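Galerie – nos essais de mains et de pinces, 27 septembre 2019

Bon, je vous avais promis des photos et j'ai traîné ! On compare en ce moment deux préhenseurs pour notre humanoïde : la main Wundo, avec ses doigts, et la pince Plestari, plus simple à piloter. Le terrain de jeu, c'est notre petite chambre témoin avec son étagère à cases – un décor tout bête, mais attraper un fruit sur un meuble reste un exercice redoutable pour un contrôleur (et pour mes nerfs).

Misaki Arai s'occupe des réglages de force, moi des trajectoires du bras et du choix des caméras. Je passe de la vue fixe à la vue de tête pour chaque série, ça change tout quand on veut comprendre comment le pouce se place.

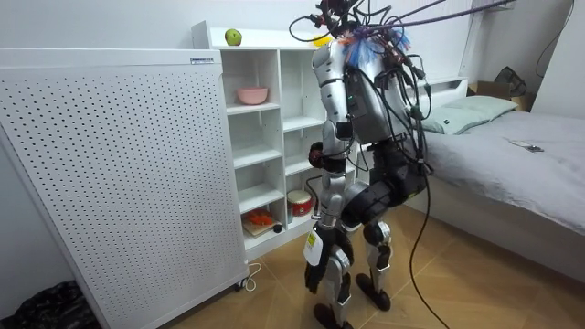
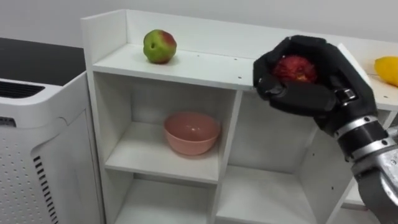

L'étagère blanche sous deux angles, vue de la chambre puis vue de près, la main noire refermée sur un fruit rouge.

Côté protocole, on vise 99 prises par préhenseur, avec les mêmes fruits et les mêmes positions de départ. Aisyah Ong voudrait ajouter le bol, je suis pour, mais pas avant d'avoir revu la vitesse de fermeture – à 85 % du maximum, je trouve ça encore brusque pour de la céramique.

Les courbes de force arriveront dans une autre galerie, avec le contrôleur Brarketti si on le reçoit d'ici là. Vos questions sont les bienvenues en commentaire !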